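Sorero opens bookings for its two-armed garment handling kit

Dirkley, December 7, 2019

Hello from all of us at Sorero! I'm Rekha Malhotra, I look after the product side here, and I'm very happy to say our tabletop kit for clothes shops and laundries can now be booked on a monthly plan.

You get two arms on a rail, grippers, cables and a day with one of our fitters. It costs £695 a month, and the first 20 customers get their fitting day free (do get in touch early, we're a small team and the diary fills up fast). Deliveries begin in March.

We've been working on hangers for ages, because shop people kept asking us about them. T-shirts are floppy, they bunch up, and getting a hanger into a collar is fiddly even for me! Our friends at Kandpal, who have been selling clothes in Jaldale since 1948, lent us almost 65 garments to practise with, and I can't thank them enough.

The orange T-shirt and the blue hanger, from two viewpoints:

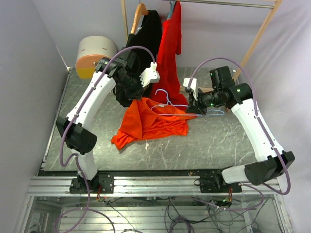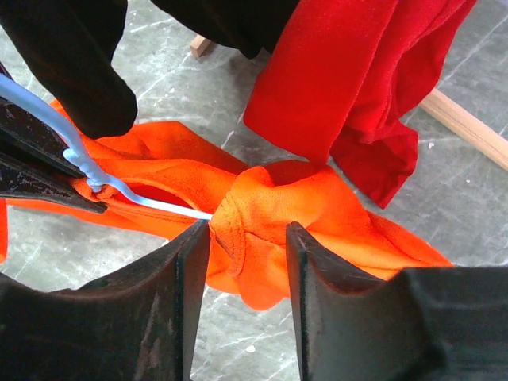
Kandpal will be the first shop to take a kit, and I'll be going along to Jaldale myself to help them settle in. If you'd like a visit too, drop me a line with a few words about what you sell and how much table space you've got.

Contact: Rekha Malhotra, Sorero press desk, Dirkley
© 2019 Sorero. All rights reserved. Back to top

We use cookies to make this site work better for you. Accept | Settings

Related news
Sorero moves into bigger rooms in Dirkley
Caring for your gripper fingers
Meet the fitting team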